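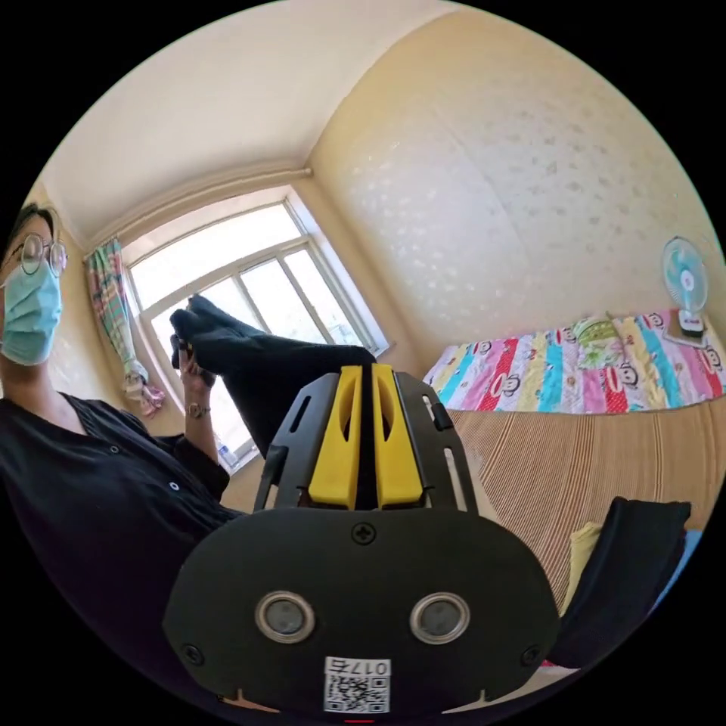

One long black sock or sleeve, mid-session, by the window.

Lovavville Laundry Sorting Notes: README

Last updated 16 Aug 2021

Hello, and thanks for downloading this. It's a collection of clips and written notes of people dealing with clean washing: pairing socks, turning sleeves the right way out, folding tea towels, that sort of thing. I started it in April as a small side job and it has grown to 2,338 clips, nearly all of them dull in exactly the way I wanted (I love dull washing, I really do). If you're looking for beautifully styled linen cupboards you'll be disappointed. If you want to know how long black things behave when you pick them up by one end, come on in!

What's in the download

Three folders. "socks" is the biggest by miles. "sleeves" has cardigans, shirts and a few thermal tops. "flat" has tea towels, pillowcases, flannels and napkins. Each clip has a plain text note with the same file name, and in the note you'll find the item, its colour, what the person was asked to do and anything I thought worth jotting down at the time. My jottings get chattier as the months go on, sorry. The early ones tend to say things like "grey sock, fine".

There's also a spreadsheet called items. It lists every piece of washing once, with a rough size (short, ankle, long, very long) and how stretchy it felt to me when I tugged it. That's my own scale and I wouldn't build a bridge on it.

How the sessions went

Everything was done in Lovavville and Butasau, in two ordinary front rooms with decent daylight. Sessions ran for 90 minutes with a tea break in the middle. People were given a basket and a card with a job on it, and they could do the job however they liked. I never corrected anybody's folding, even when it hurt.

The cards are in the download too, as a text file called cards. Typical ones:

Pair these.
Lay this out flat, toe away from you.
Turn the sleeve right side out.
Fold it so it would fit in a shallow drawer.

"Toe away from you" caused lots of discussion. Some people held the sock up first to see which way it wanted to hang and some went straight for the table. Both are in there and both are labelled with the same card number, so please don't assume the clips under one card look alike.

A word on black socks

I have strong feelings about black socks. They are a nightmare to label. Against a black cardigan or a dark jumper you lose the edge of the cuff completely, and the heel might as well not exist. A rounded toe against a window is a gift by comparison! Where I couldn't tell a long sock from an empty sleeve I put "sock or sleeve" in the note and left it. Please keep that wording if you pass the notes on. I'd much sooner have an honest muddle than a tidy guess.

Same goes for navy. I have called navy things black, and at least once I called a black thing navy and then paired it with a navy one. I fixed the ones I found.

Suggested split

I use 80 per cent of the clips for whatever I'm working on and hold back the other 20. The split is by item, so the same sock never turns up on both sides. The lists are in the file called split. You're welcome to cut it some other way, but keep pairs together or you'll have the left sock in one pile and the right sock in the other, which makes a mess of the pairing cards.

Known problems

Fluff. There's a lot of fluff, and the notes don't mention it consistently.

The stretchiness scores for wool were done before and after I changed my mind about what a 3 was. Wool items with a star beside them use the newer idea.

A few of the flannels are listed as napkins. They're all the same size and I was tired.

Colour names are everyday ones (cream, oatmeal, that sort of green) and I haven't matched them to any chart.

Using it

Help yourself for study, teaching or tinkering. Please credit it as the Yimer washing notes, as that's the name the folder had first and it's stuck. Don't use the clips to try to work out who anybody is.

If you make something from it, put a line in the changes file on the Rurkico page and I'll have a read with a cup of tea. Corrections go there as well. Give the file name and what you think the item is, and if it's a black sock, tell me how you knew.

Next up is fitted sheets. Wish me luck.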